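Sideck Bench-Top Dish Rack Insert - Wire, Upright
Zervas Kitchen Supply

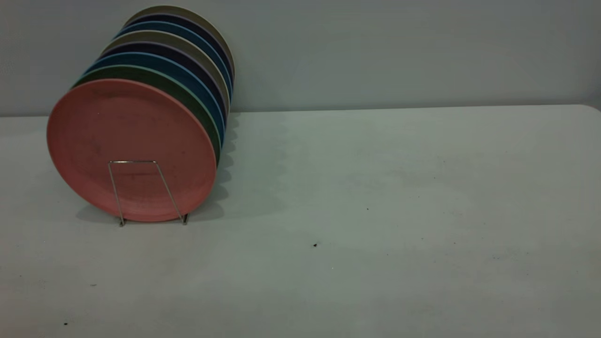
Will the insert fit inside a standard cupboard?
Most of the time. Measure from the shelf to the underside of the one above it, then measure your tallest plate and add 25 mm so your fingers have room to lift it out.

Overview
The Sideck insert stores plates on their edges. It can sit on a bench, in a deep drawer or on an open shelf. We sell it mainly to people fitting out small kitchens, and to cafes that want side plates within reach of the coffee machine. It comes in one finish, plain wire, and there is nothing to assemble.

Plates kept flat in a tall pile are heavy to lift, and the one you want is usually near the bottom. Stored on edge, each plate can be pulled out without moving the others. The trade-off is length. A row takes up more shelf than a pile does, so plan the cupboard before you order.

Which plates suit it
Flat dinner and side plates with a low rim work best. Stoneware, porcelain, enamel and melamine are all fine. Coupe plates with a gentle curve will fit but need a little more space between them. Pasta bowls and anything deeper should go in the Sideck bowl cradle, which is sold separately under part number Sideck 101.

Put the heaviest plates in first. If you are mixing sizes, keep the large ones together at the back and the small ones at the front. Very thin china can go in the rack, but don't pack it tightly. Slip a square of felt or paper towel between pieces that you don't use often.

Unglazed foot rings are the usual cause of scratches on coloured plates. Run a finger around the base of each plate before you store it. If it feels gritty, rub it lightly with fine wet-and-dry paper, rinse it and let it dry.

Placement
Set the insert on a level surface. On polished stone or glass, put a thin silicone mat underneath to stop it sliding. In a drawer, run the row front to back, so the plates don't rock sideways when the drawer is opened. Soft-close runners are a good idea. Check the load rating on the runners as well, as a full set of stoneware weighs more than most people expect.

Don't use it on a caravan or boat shelf without a retaining strap. We stock the Drerer strap kit for this, and Svend Ragnarsson at our Prakcombe counter can cut the webbing to length while you wait.

Cleaning
Wipe with warm water and a little dish soap, then dry with a tea towel. Don't use steel wool, oven cleaner or bleach. If you live near the coast, dry the joints properly, as salt air will mark almost any wire over time. The insert can go through the dishwasher on a normal cycle, but take it out before the heated dry.

What's in the box
1 x upright insert
2 x non-slip strips, self-adhesive
1 x care card

Warranty and returns
The insert has a 2 year warranty against broken welds and faulty finish. Bending from overloading isn't covered. Unused items can be returned to the Prakcombe store with the receipt. If you bought online, email us first and we will send a label. Please keep the carton, as loose wire goods get bent in the post.

Customer comments
"Fitted into a pantry drawer with no trouble. I had to turn it the other way around from what I'd planned, as the drawer is wider than it is deep. Good and steady now." - Mhairi Moncrieff

"Does the job. I would have liked a darker colour to match the cupboard handles, but it spends its life behind a door so I don't mind much." - Hagos Tefera

"Bought one in April and went back for another. The strips were a bit fiddly to line up. Dry the wire first or they won't stick." - Bram Declercq

Trade orders
Cafes, motels and holiday lets can order by the carton. Archie Strachan looks after trade accounts and can quote on mixed cartons of inserts and bowl cradles. Freight is worked out at the time of the quote. Country orders go by road and can take longer over the holiday period, so get in early if you are opening for summer.

Related items
Sideck bowl cradle
Sideck lid holder
Drerer strap kit
Drerer silicone shelf mat, cut to size
Felt plate separators, grey

Page updated 2020-12-16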